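Thumping noise at steady speed on the highway - tires or something worse?

852 views
5 followers

furino_wagon

Hi everybody, I hope this is the right place to ask, and I apologize in advance if it runs long. I have an older wagon that I bought used in March, and for the most part I love it to pieces. It's roomy, it starts every morning, and the dog has decided it belongs to her.

A little while ago I put a new set of tires on it, from the shop out on Workneh Road, and they did a nice job and were very friendly. On the streets near my house everything felt wonderful. Then on Tuesday I drove over to see my sister and took the highway most of the way, and I started hearing this thump-thump, thump-thump coming up through the floor. It gets quicker when I speed up and slower when I ease off. I turned the radio down, I opened and closed the windows, I even pulled into a rest stop and moved everything out of the back in case it was the jack rattling around. No luck.

The steering wheel doesn't shake, and I can't feel anything in the brake pedal. When I got off at the Diraveo exit and drove through town, the noise stopped completely, and it came back on the way home. Could it be a bad tire? Out of balance? A wheel bearing? I'd rather not go back to the shop and make a fuss if it's something silly, but I also have another long drive coming up and I'd like to feel easy about it. Thank you so much for any help!

Share
Helpful (10)

sakidby_sam

Wheel bearing. Had the same thing, replaced it, noise gone.

Share
Helpful (0)

slowlane_mechanic

Welcome, and please don't worry about the length, the details are what make a thing like this possible to sort out from a distance!

I wouldn't go buying a wheel bearing just yet. A bad bearing usually makes a hum or a growl, and very often it changes when you swing the car gently left or right through a long curve. A tire with a flat spot or a shifted belt can certainly thump, but it would most likely follow you into town too, just slower. What caught my eye is that yours quit the moment you got off the highway and came back when you got on again. That makes me want to ask what the highway is made of before I ask anything else about the car.

A lot of us drive on asphalt most of the week and forget there's anything else. Older highways are often poured concrete, laid in slabs, and each time a tire crosses from one slab to the next it can give a little knock. Front wheels, back wheels, front wheels, back wheels - there's your thump-thump. Go faster and you cross the joints sooner, so the beat speeds up exactly as though it were coming from the wheels. New tires can make you notice it more, too. The tread is different, and sometimes the shop has put in more air than you had before, which makes everything a bit firmer.
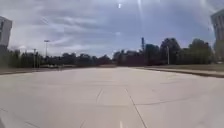

furino_wagon: Oh my goodness, I think the part by Diraveo is concrete! I never once thought about the road. But how would I know for certain it isn't the tires as well? I'd hate to blame the highway and then have something come apart on my long drive.

slowlane_mechanic: Very sensible of you to ask. Find a smooth stretch of asphalt where you can legally and safely go the same speed, and listen. If it's quiet there, the tires are very likely fine. If the thump is still with you, have them looked at before the trip. Either way, check the pressure first thing in the morning before you've driven anywhere, and set it to the number on the sticker inside the driver's door - the one molded on the tire is a maximum, and people mix those up all the time. Run your hand over the tread while you're down there and feel for any bumps or bulges. A bulge means don't drive on it, call the shop.

And do go back to them anyway once you've put 500 miles or so on the new set, to have the lug nuts checked. Most places will do it while you wait, and you won't be making a fuss at all. Let us know how you get on, and say hello to the dog.

Share
Helpful (5)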